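Coin jars, coin boxes and other ways to lose track of your change

Last updated: 15/05/2018

I have read a lot of tips about saving loose change, and most of them seem to come from people selling jars. The Meinecke coin sorter I bought two years ago jammed on dimes, then on everything else. The Luvurov digital jar told me I had 2,440 pennies when I had maybe half that. It went to the thrift store with the display still lit.

So I'm suspicious of any coin bank with a battery in it. A small cardboard box with a slot in the top does the same job, and you already have one in the recycling. 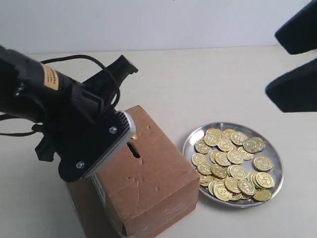

Pick a box that is taller than it is wide. Coins weigh more than people expect, and a big shipping carton will sag at the bottom long before it fills up. Run packing tape across the bottom flaps both ways. My neighbor Wanda Bellamy swears by hot glue for this. I tried it and still had to tape the corner.

Now the slot. Every craft page says to trace a quarter and cut with a fresh blade against a metal ruler. Fine, if you enjoy that. A ragged slot takes a coin too, and you won't be looking at it much. What matters more is the length. Cut it short, try your largest coin, and open it up a little at a time. A slot that's too big lets coins fall right back out when the kids shake the box, and they will shake the box.

I don't believe in decorating it either. Paint makes thin cardboard curl, and glitter gets in with the money.
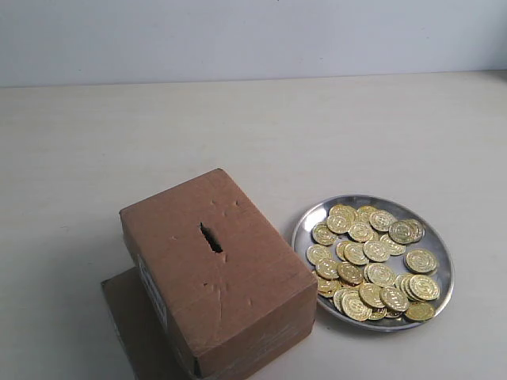 Keep it on a flat surface near where you empty your pockets. On a high shelf it gets forgotten, and on the floor it gets kicked. If the table scratches easily, put a flat piece of cardboard underneath — felt pads fall off. A dish next to it is handy for keys and buttons, though mine fills up with receipts.

Empty it before it gets heavy. I used to wait until August every year, and one August the bottom gave out on the stairs. These days I stop when I've got enough for 10 rolls. Some banks want coins rolled and some won't touch them that way, so call first.

When you're done, clear the table and check it for strays before you put the box back. 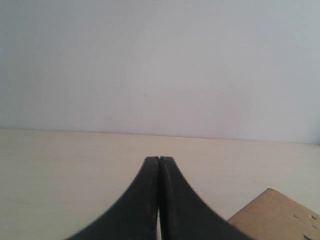

Bare tabletop, no strays in this part of it.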